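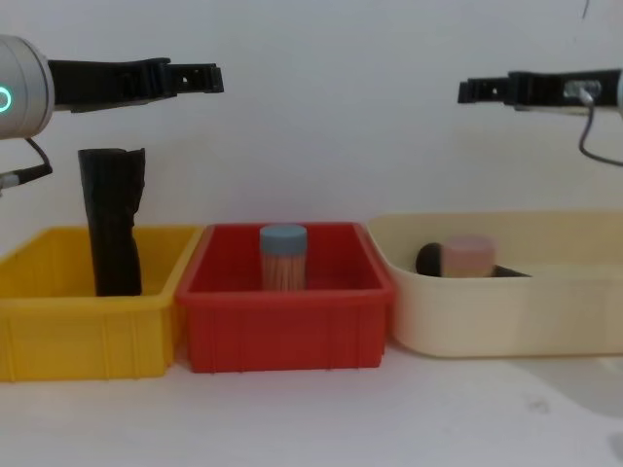
Sorting the hall closet, three bins at a time

Posted Dec 30, 2024

The hall closet has been on my list since August. It is the kind of closet that gets whatever doesn't have a home, and in our house that is a lot. Extension cords, wrapping paper, the good flashlight, the bad flashlight, a bag of other bags. I finally did it over the two days after Christmas and I want to write down how it went while I still remember, mostly for myself.

I used the open bin method. I know there are a hundred versions of this. Mine is simple. You set open bins side by side on a table, you take one shelf at a time, and each thing you pick up goes in a bin. No lids. I tried it with lidded boxes in our last apartment and I spent half the time taking lids off and looking for somewhere to put them down.

The bins stand for keep in the closet, keep somewhere else, and out of the house. I used to have a fourth one for "not sure" and everything went in it. At the end of the day I had one full bin of things I still had to decide on, so I dropped it. If I am not sure now, it goes in the out bin, and I look through the out bin once before it leaves. Usually I take back one or two things. This time it was a roll of picture wire and the spare key to the shed.

I like the plain plastic kind with ribbed sides. Fabric bins look nicer on a shelf but they sag when you drop something heavy into them, and they are hard to wipe out. Plastic you can take to the tub and rinse. A flat rim is good too, because you can hook your fingers under it when the bin is full. I have owned a couple with rolled rims that cut into my hands.

Color helps more than I expected. Yellow is always out of the house. My husband knows this and so do the kids, and it means I don't have to label anything. When the bins were all the same gray I once carried a load of winter hats to the donation drop in Berkstead and had to go back in and ask for them. They were very nice about it.

Working height matters if you are going to be at it for more than an hour. I did the linen cupboard on the floor last year and my knees complained for a week. At a table you can stand, and you can see down into each bin without bending over. I keep the wall behind the table clear as well. If there is a shelf or a hook there I start setting things on it, and then I have a new pile.

Now the closet itself. It has five shelves and a floor.

The top shelf was suitcases and one box from the move that had never been opened. It was marked Gauthier, the street we lived on before this one, and inside were curtain rings, a lamp with no shade, and the manual for a dishwasher we left behind. All of that went out except the curtain rings, which I moved to the sewing drawer.

The second shelf was light bulbs. I did count these, because I wanted to stop buying them. We had 31, and a good many were for a ceiling fan we took down. I kept the ones that fit something we own and took the rest to the hardware store, where there is a drop box for them by the door.

The third shelf was cords. This took the longest. I plugged in every charger to see if it worked, and I wrote on a bit of masking tape what each one was for. Anything I could not match to a device in ten minutes went in the yellow bin. I coil cords loosely and put a twist tie on each one. I used to wrap them tight around my hand, but they never lie flat again after that.

The fourth shelf was gift wrap, and since we had just used most of it this was quick. Flat tissue paper goes in a folder. Bows with the sticky part still good go in a bread bag. Wrapping paper stands up in a tall basket on the closet floor, and it is already less crushed than it was lying down.

The bottom shelf was tools that should have been in the garage. They are in the garage now.

The floor was shoes, and I am not going to get into the shoes.

My friend Ginette Wong came by on the second day to return a cake pan and stayed to help me with the shelf liner. She measures everything twice. The closet is 62 inches across at the front and a little less at the back, which explains why the liner I cut the first time buckled. If you have an older house, measure both ends before you cut. We trimmed it with kitchen scissors and it looks fine.

I also bought a small rack from Fineo for the inside of the door. It holds the flashlight, the lint roller, and the dog's leash. It hangs over the top of the door with no screws, and the door still closes if you don't overload it. I had looked at a full closet system from Urden, but it was close to the price of a new washer by the time I added shelves, and the shelves we have are solid.

What left the house: three bags for donation, one bag of trash, and the suitcase with the broken wheel. My neighbor took the lamp before I could get it to the car. She says she has a shade for it.

What I would do differently is start with the floor. I left it for last both times I stopped for the day, and I kept stepping over boots to get to the shelves. I would also wash the bins before I start. One had potting soil in the bottom and I had to stop and clean it out before I could put the gift wrap in it.

Next up is the cabinet over the refrigerator. I can't reach it without the step stool, so I don't know what is in there apart from the fondue pot. I have left the bins out on the table for now and will get to it after New Year's.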